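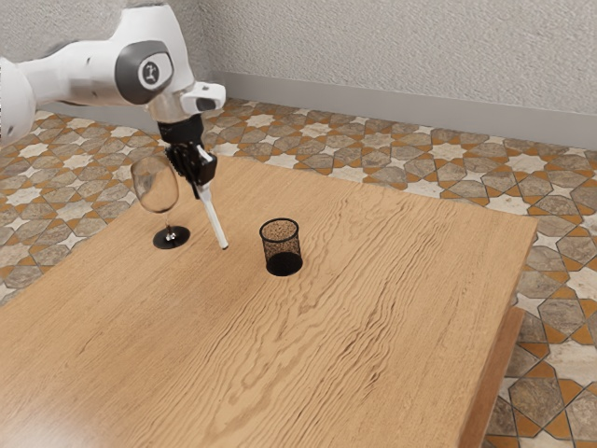 Home Money Homes Features Subscribe

The Long Wait for the Keys

When Yevhen Hordiienko and his wife had their offer accepted on a terraced house in Warnholm, they did what most of us would do - they went out for a curry, ordered far too much of it, and started arguing happily over which of them would get the box room. The mortgage, they thought, was the easy part. They had a decent deposit, steady jobs and a letter from Wuven, the lender, saying yes in principle.

That was in January. The valuer came, looked at the roof for a good long while, and went away again. Then came the letters. Could they explain a payment of £951 from the previous summer? (It was a refund for a cancelled holiday.) Could they send their bank statements again, with all the pages this time, even the blank ones?

"I began to know the post lady very well," Yevhen told me over tea at his kitchen table, with the kettle already on for a second pot. "She used to shake her head at me from the gate."

Their broker, a small firm called Antoniuk above the baker's in Grivevell, had warned them it might drag. Smaller lenders look at each case by hand, and a house with an old shared drain will always raise a few eyebrows. It was the drain, in the end, that took 18 days to sort out, and a bill of almost £3,074 for the survey, the searches and the legal work besides.

I asked what he would tell a friend just starting out. He thought about it for some time, stirring his tea. Keep every bit of paper, he said, and ring on a Tuesday morning, when somebody usually picks up. And don't give notice on your flat until the money has been released - they very nearly did, and he still goes a bit pale talking about it.

The box room, by the way, went to his wife. She has painted it yellow.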